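The fridge and the white table

In March I decided to put in order the smallest room we have, the one with the fridge. I was postponing it all winter. It is a narrow room, and when we moved to Lirthorpe I told my husband that it would be perfect for drinks and cold food, and that we would find a place for a table later. Later lasted a long time, as you can imagine.

The fridge came first. It is a tall one with two doors, and I bought it second-hand from a lady in Brarton. I measured the doorway three times before I paid. The man who delivered it measured nothing and said it would go in, and he was right, but with only a finger of space. For the first weeks it stood at a small angle, and the upper door did not want to close unless you pushed it at the corner. My friend Lavanya Namboodiri came to visit, looked at it for one minute and asked if I had levelled the feet. I did not know that the feet of a fridge can be turned! After that we spent an evening on the floor with a spanner and a torch.
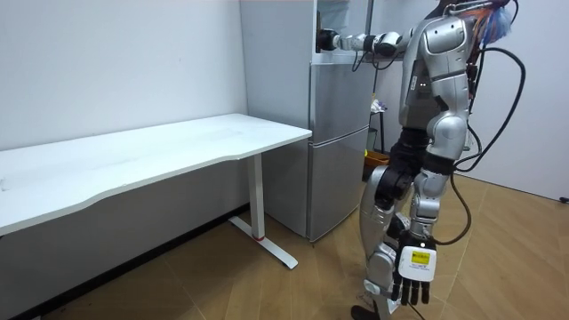
The upper door closes now without pushing. I also cleaned the rubber seals with warm water and a little washing-up liquid, using an old toothbrush for the folds. If you do the same, dry them well afterwards with a soft cloth. I left mine damp the first time and had to begin again one week later.

Then came the question of the table. I wanted something white, because the walls are pale and the room is not big, and I wanted it to stand near the fridge so that I can put the shopping down before I sort it. In the catalogue of Skeltero I found a nice one, but it was 91 cm deep and we would have to walk sideways. I returned to my measurements and found another, 61 cm deep, from a small shop called Rizk. It was cheaper too. My husband put it together in the corridor and then discovered that it must be turned on its side to go through the door. I will not repeat what he said in Hungarian.

I left a narrow gap between the table and the fridge on purpose. My mother, Kinga Lengyel, always taught me that you must be able to put a broom everywhere, and I still think she is right. Crumbs and onion skins go into such places by themselves. I sweep it when I do the rest of the floor – it takes very little time.

My rule for the table is simple: it is a place for things on their way to somewhere else. Before, every surface in our home slowly became a shelf. A bag of flour would stay there for 18 days and then it seemed natural that it lived there. Now I look at the table before I go to bed, and what I find on it goes in the fridge, in the cupboard or in the bin. I am not so strict with drinks. My husband likes his tea not too cold, so a bottle is allowed to wait outside for him.
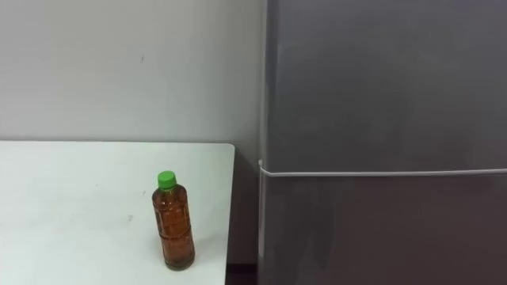 The tea colour looks nice against all this white.

A white table shows everything, this I must admit. Small marks appear and I don't always know from what. For most of them a damp cloth is enough, and for the stubborn ones I use a paste of baking soda, very gently. The scuffs I leave alone. I tried once to rub one away on our old table and made a shiny spot which was much uglier than the scuff.

There is also the wall. It has a tiny dark mark which I noticed only after the table was in its place, of course. I have some paint left in the cellar, but I am not sure that it is the same white, and I am afraid to make a big patch out of a small dot. Lavanya says to try it with the end of a cotton bud. Perhaps I will do it when the weather is warmer and I can keep the window in the corridor open.

Next I want to look inside the fridge, where the vegetable drawer still sticks.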